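Budget corner: the simulator first, the arm second, the shed roof whenever

By Kamol Jitpraphai

It is budget season again at the Urdale workshop, which means I have been asked to put a number next to the word "automation" and then defend it in a room with bad chairs. The number, for those who read these items only for the number, is 3,000 for this year. It buys no arm. I can hear the sighing from the packing bench already.

It does buy a workstation, a graphics card that costs more than my car is worth, and a year of access to the simulator we have been trying out through August.
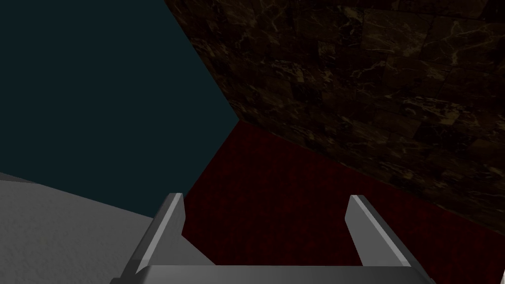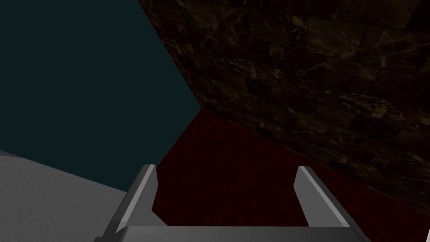

The plan I inherited was the usual one, where you buy the equipment, find somewhere to put it, and then discover over the winter what it should have been. We have form here. Longtime readers will remember the label applicator, which was a bargain, and which applied labels. It applied them to the bench, to the conveyor guard and on one occasion to a visiting auditor's sleeve, and it now lives under a tarp next to the spare dehumidifier. So before anyone signs for an arm I wanted a few weeks of getting things wrong where it costs electricity. Two gray fingers, spread wide with nothing between them, over a dark red floor that would look at home in a steakhouse: that is the level of glamour you are funding. The brown marble wall came free with the room, and I would like it noted that it is nicer than anything in our building. The fingers are plain blocks with beveled edges, and for budget purposes they are just the thing, as the gripper happens to be the line everybody gets wrong.

Let me explain the gripper line. When you ask for a quote on an arm, you get a quote on an arm. It arrives with a handsome brochure and a price that makes you think you misread it, in a good way. Then you turn to the second page. The arm, it says, in slightly smaller type, has no hand. Hands are separate. The bracket that joins the hand to the arm is separate from both. The cable that lets them speak to each other is an accessory, as though some customers prefer them not to.

We had two quotes in. Zornau sent theirs quickly and it ran to 26 pages, a good part of it photographs of their lobby. Ansari took longer and sent a shorter one with the hand included, a parallel two-finger type, and a polite note asking what we intended to pick up. I had to write back and say that we would let them know. It was a fair question and we didn't have an answer anyone would want to see in writing. "Boxes, mostly" was the best the packing bench and I could agree on, and "mostly" is an expensive word. Suppliers hear it and reach for the bigger catalog.

So the job for the simulator is to get rid of "mostly." We have a list of 40 items that go through packing in a normal month. The idea is to build a rough version of each one, put it in front of the simulated gripper, and see which ones a simple two-finger hand could plausibly manage and which would need suction, or a person, or a different product. I am already suspicious of the foam wedges. I have no such doubts about the tins, which is how I know the tins are going to be the trouble.

A few of you have asked, some in person and one in capital letters on the whiteboard, whether a good result on a screen means a good result on the bench. It doesn't. Simulated cardboard never gets damp, and simulated tape never peels up at the corner. What I hope to get is a shorter list of bad ideas, plus measurements: how wide the hand has to open, how far the arm has to reach, and how close it can come to the table before somebody upstairs starts asking about insurance. Those three figures decide most of the price. At present all three are guesses, and one of them is mine.

Now the money, in the order I'd spend it.

The workstation and card come first and take the bulk of the 3,000. There was talk of using the old design machine. I tried it. It rendered a single room overnight and kept the office warm, so if the heating request is turned down again I may revisit this.

Software access and a few days of outside help are next, with 1,000 set against them. The help is from Ilen, who did the conveyor timing for us and did not once use the word "journey." They have agreed to sit with two of us while we set up the first items and then go away, which I consider the ideal arrangement.

After that comes the part of the plan which has no price yet and which I would ask you not to pencil one into. Next year, if the list holds up, we go back to both suppliers with real dimensions and ask them to quote for the same thing. I want the hand, bracket, cable, stand, guarding, installation and training on one page with one total at the bottom. If a supplier would like to include photographs of the lobby they may do so on a separate sheet.

I would also like the following items to stop being surprises, having surprised us every time so far: the floor near bay two isn't level, the nearest suitable outlet is behind the shelving, and whatever we buy has to come in through a door that defeated the label applicator until we took the handle off. None of this appears in anyone's brochure. I have put a line in next year's draft called "door" and I'm prepared to argue for it.

On staffing, as I was asked to say something: nothing changes on the packing bench this year. There will be one person at a screen for part of the week moving a gray hand around a room with a teal wall, and for the first stretch it will be me. Anyone who wants a turn can put their name on the sheet by the kettle. You don't need any background, only patience, and a willingness to be corrected by a pair of rectangular fingers.

The shed roof has been moved to its own proposal, where it can leak in peace. Comments on the equipment figures should reach me before the draft goes upstairs. If you have a spare tarp, the applicator's has a hole in it.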